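Galell – Equipment Planning Coordinator, Robotic Handling (fixed term, full time)

Location: Flavstead, first floor offices and workshop
Reports to: Normand Gagnon, Head of Automation
Contract: until the end of October next year, with possibility of extension
Reference: 595

Galell is looking for a person who will plan and follow the purchase of our next robot cells. We are a company of 113 employees and we make sorting and kitting stations for small parts. Until now, every engineer has ordered what he or she needed, and the result is three kinds of cable for the same connector and a cupboard with grippers which do not fit any of our arms. We wish to do it in a more orderly way.

The project where you will spend most of your time is called Stekach. Its aim is to equip 4 new cells, each with one arm, one pedestal, one table and a set of part boards. All layouts are first made in simulation, and we buy only after the layout is approved there.

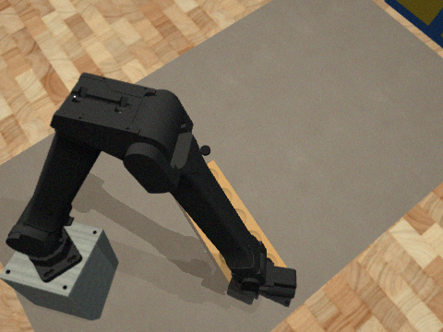
The budget for Stekach is divided in two parts, and the second part is released only when the first cell has passed its acceptance test. For this reason the order of purchases is important, and you will have to defend it in front of people who want everything at once. You will work from the simulated layouts when you prepare the lists. In the present one the arm stands on its cube pedestal at the corner of the table and reaches down to the end of the orange-yellow board, with the right side of the table still free. Whether we pay for a table of this size or a smaller one is a question that you will help to answer before October. The same goes for the pedestal, which we can order finished from Leclerc or have machined by our own workshop.

Your tasks

Prepare the equipment list for each cell together with the simulation engineers, and keep it up to date when the layout changes.
Request offers from suppliers, compare them on price, delivery time and service, and write a short recommendation (one page is enough).
Keep the budget file of the project and report on it every second week to Normand Gagnon.
Plan spare parts. We had a long stop last winter for a missing seal and we do not want to repeat it.
Agree delivery dates with the workshop, which has only one loading door.
Follow the invoices until they are paid, including the unpleasant ones.

It is not required that you program robots. But you should be able to look at a simulated cell and ask good questions: can the gripper reach every position, is there place for the cables, what must be changed if the customer wants a longer board. Our engineers are patient when they explain, and they expect that you ask.
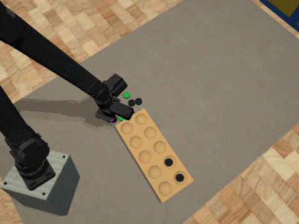 Stekach layout in simulation: gripper at the board with two rows of five pits, green and black discs beside it.

What we ask from you

Some years of experience in purchasing, project planning or technical administration. An industrial background is an advantage, but we have also hired from hospitals and from a theater.
Good skills with spreadsheets. You must be able to find the error in a file which another person made.
English, spoken and written. French or Spanish is useful with part of our suppliers.
Calm on the telephone when a delivery is late.
A driving license – the visits to suppliers are rarely near a train station.

What we offer

A contract of full working time with flexible start in the morning, 30 days of paid vacation per year, and one day per week from home after the first two months. You will have a desk next to the simulation team and a short training on the arm and its safety rules. Travel costs are paid back with the next salary.

How to apply

Please send your CV and a letter of maximum one page to Florencio Mateos, Human Resources, and write the reference number in the subject. In the letter, tell us about one purchase which went wrong and what you did after it. We do not need a photo or your school certificates at this stage.

The first interview is by telephone. The second is in Flavstead, where you will receive a short equipment list and a fixed budget, and we discuss together what you would buy first – there is no single correct solution.

Questions about the tasks can be sent to Normand Gagnon, questions about the contract to Florencio Mateos. Applications from agencies are not considered.

Published Wednesday, June 26, 2019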